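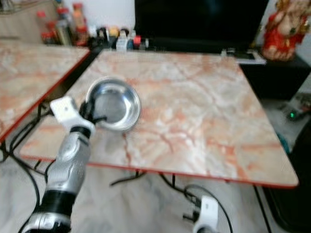
About Kodikara

Kodikara is a cookery school for adults. We teach everyday cooking to people who want to feed themselves and their families well, and we have been doing it since a small evening class outgrew the church hall it started in. We now have our own teaching kitchen on the first floor of the Omora building, above the bakery, with a second room for theory and eating.

What we teach

Most people start with Foundations, which runs one evening a week for 8 weeks. It covers knife work, stocks and soups, eggs, rice and pulses, bread, roasting, and how to plan a week of meals without throwing half of it away. You do not need any experience. You cook at every session and take home whatever you don't eat.

After Foundations you can go on to shorter courses in pastry, fish, preserving or South Asian home cooking. Each of these lasts three weeks. The preserving course runs in June only, when the soft fruit comes in, and it fills up early.

We also run Saturday workshops on single subjects. Recent ones have covered dumplings, flatbreads, cooking for one, and what to do with a whole chicken.

How classes work

Classes are kept small and everyone has their own place to work. A tutor shows each dish once from start to finish, then you make it yourself. Recipes are printed in metric weights and given out at the beginning of the evening. We weigh nearly everything, including liquids, so you will get used to the scales quickly.

Aprons, knives and ingredients are included in the fee. Please wear flat, closed shoes and tie back long hair. Tell us about allergies when you book – we can change most recipes, but we need a few days to do it. All our kitchens handle nuts, gluten and milk.

Our tutors

Our tutors have all worked in professional kitchens, school catering or bakeries, and each holds a current food hygiene certificate. Most still cook for a living outside the school. New tutors assist on a full Foundations course before they lead one.

Fees and free places

Foundations costs £200, payable in full or in three parts. Saturday workshops are priced separately. We keep free places on every Foundations course for people on a low income, and these are paid for by our supper evenings and by Stivico, the kitchen supply firm. Last year 105 people took a free place. There is a short form to fill in and we do not ask for proof.

Finding us

The entrance is on the side street, next to the cycle racks. There is a lift. The nearest stop is Stareo Road and parking nearby is limited after six. The office is open on weekday afternoons and messages left at other times are answered the next working day.

Page last updated 24 March 2025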